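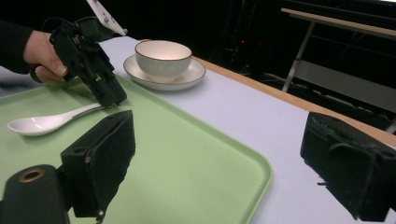

## 4. Using the Kadura paired kit for table-laying tasks

The Kadura kit is sold as a pair of hand-held grippers, each with its own camera, and the idea behind it is a simple and rather appealing one. A person picks up the two tools, does a household job with them, and the recordings are later used to teach a two-armed robot the same job. We bought two kits at the ordinary list price and had no help from the maker beyond the usual support line, which was friendly and quick to answer. This section sets out how we used them, what our helpers made of them, and where we think a small laboratory or a college would want to be careful before placing an order.

### 4.1 Setting and tasks

All recording took place in our room at Ziltby, on a white table with a light wooden edge. We chose laying and clearing a single place setting as our main job, partly for the very ordinary reason that everyone who came to help already knew how to do it, and partly for the mixture of shapes it brings together. Figure 4 is taken from the camera of one tool while the other is held over a pale green tray, its tip just above the surface and near the handle of a white spoon. The bowl and its saucer, both with a dark rim, are set down on the table past the far side of the tray. The black fingers of the recording tool come into its own view along the bottom, and this is how every recording made with the kit looks, whichever hand the tool is in.

The spoon deserves a word or two to itself. It is ceramic, with a slim handle and a rounded bowl, and it turned out to be a far better test than the bigger items we had at first thought would be the hard ones. A slim handle lying flat on a tray leaves very little room for a blocky finger to get underneath, and people found their own ways round this. A good many pressed down on the bowl of the spoon with one tool to lift the handle a touch, then took hold with the other. Others slid the spoon along to the raised rim of the tray and picked it up there. Both ways are fair, and we left them both in the collection.

Over the whole study, 33 people used the kit with 47 different objects. They made 3,808 recordings between them, of which 2,964 passed the checks described in Section 4.3.

### 4.2 Handling and comfort

Most people took to the tools sooner than we had expected. The body of each one is angular dark plastic, and in the hand it feels more like a workshop tool than a piece of computer equipment, which seemed to put our helpers at their ease. Closing the fingers takes a steady squeeze. People with smaller hands told us that the squeeze was tiring towards the end of a long sitting, and from June onwards we kept every sitting short and put a proper rest in the middle. We would suggest that anyone else planning a study does the same from the first day.

The white plate on top of the tool was the part that drew the most remarks. It stands up at an angle and helps the second camera to keep track of where its partner is, but it also adds a little height just where a sleeve or a cupboard shelf is likely to be. On an open table it hardly matters. When we tried the same job with plates stored on a low shelf, the helpers bumped it again and again, and one of our four plates worked loose and had to be screwed back on. Kadura sent a spare without charge.

We had the choice of two sets of fingers, the smooth ones that come in the box and a rougher, fuzzy-faced set supplied by Prendergast. All the tableware recordings were made with the second set. They gave a surer hold on glazed surfaces, and people said they felt less worried about chipping things. The price to be paid is wear – the facing sheds loose fibres as it ages, and a few of these can be seen hanging from the lower edge of the right-hand finger in Figure 4. They did no harm to the recordings that we could measure, though we did get into the habit of wiping the bowls before anyone took them home for tea.

### 4.3 Quality of the recordings

Each recording was checked first by the software that comes with the kit and then by one of us. The software looks for gaps in the tracking and for stretches where one tool has lost sight of the other. The person looks for the things a program is poor at judging, such as a spoon put down upside down or a helper stopping halfway through to ask a question.

Lighting gave us more trouble than anything else. We kept the room behind the table very dark so that passers-by and other work would not find their way into the recordings, and in the main this served us well. The pale tableware on a pale table stood out less clearly than we should have liked, however, and the rim of a saucer could fade into the table top when the lamp was set too high. Moving the lamp down and to one side made a clear difference. The handbook says very little about lamps, and a page on the subject would be a real kindness to new users.

Loss of tracking came mostly when the two tools were crossed, with the right hand working on the left of the tray. We did not forbid crossing. It is how a good many people naturally reach for a bowl, and a collection without it would teach a robot a stiffer way of moving than any of our helpers used.

### 4.4 Comparison with the Trolstead rig

We had earlier used a Trolstead rig for the same job, in which the helper moves a pair of jointed arms bolted to a bench. Tracking is steadier with the Trolstead, as one would expect of something that cannot wander, and it never suffers from crossed hands in the same way. It also takes up most of a bench, needs setting up afresh whenever it is moved, and asks a good deal of patience from a beginner. The Kadura tools travel in a bag and can be in use a few minutes after the bag is opened.

For work on a fixed bench with trained staff, we would still be inclined to keep the Trolstead. For studies that depend on many different people giving a short amount of their time, the Kadura kit suited us well, provided that money is set aside for spare finger facings and that the lamp is sorted out before the first helper arrives. The training results in Section 5 use only the recordings that passed both checks.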